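Desmontaje automático de PC: lo que ofrece Drastavmont y lo que falta por saber

En diciembre nos escribieron varios lectores que gestionan talleres de recuperación de equipos. Todos habían recibido la misma propuesta: una célula robotizada de Drastavmont, con el nombre comercial de Uzor, que promete sacar discos y procesadores de torres de sobremesa «sin intervención del operario». El folleto habla de 1000 equipos al mes por puesto. Pedimos verla trabajar antes de opinar y el miércoles nos abrieron la puerta.

Lo primero que conviene aclarar es que el paquete incluye menos de lo que sugiere el folleto. Se compra el brazo, la pinza con dedos intercambiables, la bandeja para las piezas y una licencia anual del programa, llamado Trustano. La mesa, la instalación y la formación van aparte. Quitar la tapa lateral del ordenador también corre por cuenta del cliente, y quien haya peleado con una caja de hace diez años sabe que ahí se va buena parte del tiempo.

Haris Živković, responsable comercial, insiste en que el sistema «se adapta a cualquier torre». Preguntamos cuántos modelos distintos han probado. Nos contestó que dos, y que el resto es cuestión de configuración. Las cajas con el disco atornillado al chasis, que en nuestros talleres son legión, quedan para una versión futura.
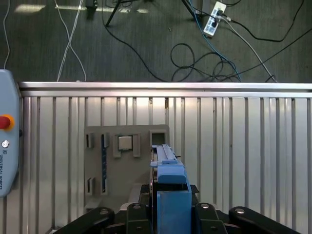
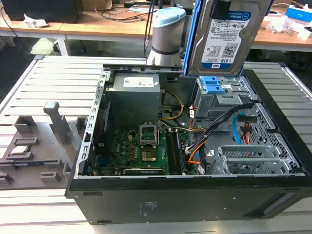
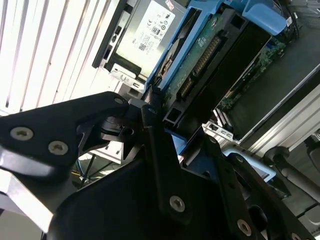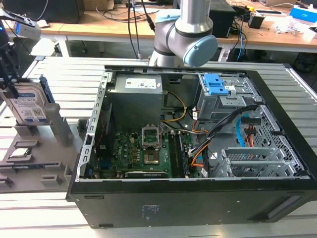

La célula Uzor durante nuestra visita. En la segunda y la cuarta imagen, la torre abierta y tumbada, con el zócalo del procesador vacío; en la primera, la placa de tareas junto a la pinza.

El disco va en un soporte de plástico azul con pestaña, es decir, el caso más cómodo que se le puede poner delante a una pinza. No es un reproche a la ingeniería. Bereket Tsegaye, que lleva la parte técnica y fue bastante más franco que su compañero, reconoce que los soportes con pestaña son el terreno donde se sienten seguros y que el procesador les da más guerra por lo fino del agarre. Le pedimos los porcentajes de acierto por tipo de pieza. Existen, según él, pero no se entregan antes de firmar el contrato de prueba.

Ese contrato merece una lectura con calma. La cuota es de 2000 euros al mes, con permanencia, y el contador de ciclos incluye los intentos fallidos. Si el brazo coge mal un disco y repite, el cliente paga dos veces. Tampoco queda claro quién responde de una pieza dañada: el texto remite a un anexo que a nosotros no nos enseñaron.

Wumolwood, que ofrece un servicio parecido con recogida a domicilio, cobra por pieza entregada y no por ciclo. No hemos visto sus máquinas y no vamos a recomendarlas a ciegas, pero la fórmula de cobro nos parece más sensata para un taller pequeño.

A quienes tengan la oferta sobre la mesa les sugerimos que pidan una demostración con sus propios equipos, 10 como mínimo y elegidos por ustedes, y que se lleven el anexo a casa antes de firmar nada. Si alguien ya tiene una célula instalada, nos interesa mucho su experiencia: escriban a la redacción y la publicaremos en el próximo boletín, con nombre o sin él.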